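Small Fridge, Open Door: Pictures from the Gripper Weeks
Soststead, November 2022

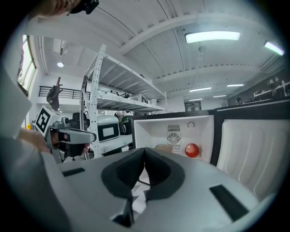

Teaching a machine to put things away in a kitchen starts, at our place, with people putting things away in a kitchen, over and over, with a gripper in each hand. We began in October with drawers and cupboards, which I had expected to be the hard part, and then moved on to the fridge and found out how much patience we had left (quite a bit, thankfully!). I have grown very fond of the mini fridge. It has a black outside and a white inside, and when the door is swung wide open like this there is a whole second set of surfaces to think about, all those ridged shelves and bins along the door lining, and then the fan grille on the back wall, which a learning system has to come to know as part of the fridge and leave well alone. The shiny red round thing on the compartment floor is the sort of object I like best for this work, because the light slides over it differently from every angle, and the pale block near the front keeps dipping out of view behind the edge of the gripper. If you have ever reached into a packed fridge for the mustard you will know the feeling. Both of those are good for the examples. We want the model to meet glare and half-hidden things early, while it is still learning what a fridge is.

Since I promised several people I would write up how the sessions run, and since a gallery with a single picture leaves me plenty of room, I'll carry on.

How a session goes

We work in rounds of 12 tries. One person does the tries and one person sits with the list and calls out the next job: round thing to the door bin, block to the back left, close the door, open the door, round thing out again. Then we swap. I used to run longer rounds, but Tarık Kozan kept a little chart of how our movements changed toward the end and it was plain that we got lazy. We stopped lifting properly and started sliding everything. Sliding is a fine thing to learn, and we do collect it on purpose, but we didn't want half the fridge examples to be sliding simply because somebody's forearm was sore.

The one rule everyone forgets is to start from somewhere new. It is so natural to put your feet back in the same spot and bring your hands up the same way! We now draw a starting place out of a cup before each try, and I won't pretend it's elegant, but the variety is far better than it was when I was just asking people to please mix it up.

About the two hands

Most of our early collection was done with one gripper, and for the cupboards that was plenty. Fridges are where a second hand earns its keep. A door wants holding while something goes past it, and a bin wants steadying while you drop something in. Getting both hands to agree afterwards in the recording took us longer than any other part of the project, and I'd be lost without Rüdiger Engelhardt, who sat with me through 2 very long evenings until the left and the right lined up in time. The marker cube helps a great deal with the tracking, as long as you remember to keep its pattern where it can be seen and don't turn your wrist over out of habit. I do turn my wrist over out of habit. I have been told.

What we keep and what we toss

After each round we go through everything on the big monitor with a cup of tea. A try gets thrown out if the tracking was lost for more than a moment, or if the person calling the jobs said the wrong one and the person doing them did the right one (this happens more than you'd think). A fumble stays in, provided the person recovers from it and finishes the job. I feel strongly about this one. Anybody can show a machine a perfect grab, but the small correction after a poor grab is where so much of the useful learning is, and it would be a pity to sweep those away for the sake of a tidy collection.

Last time I looked we had 700 fridge tries through the checking, and 22 set aside for Gaveo to look over, mostly door closings where we couldn't agree whether the door had truly shut or only leaned. We've since added a line to the list asking the person to say "shut" or "not shut" out loud at the end. Such a small thing, and I wish I had thought of it in the first week.

A few notes if you're coming to help

Wear sleeves you can move in, and leave bracelets at home. Practice squeezing for five minutes before you record anything; the jaws are gentle but the trigger takes a little getting used to, and your first few tries will feel clumsy whatever you do. Go slower than seems sensible. Nearly everyone is too fast on their first day, me very much included, and a slow reach with a clear pause before the grab is lovely material.

If you have small, safe, odd-shaped kitchen things you no longer need, bring those too. We have plenty of boxes and nowhere near enough things with handles.

Next on the list is the same set of jobs with the fridge turned to face the other way, and after that a different fridge altogether, which the people at Drelent have kindly offered to lend us. I'll put up more pictures once we get going with it.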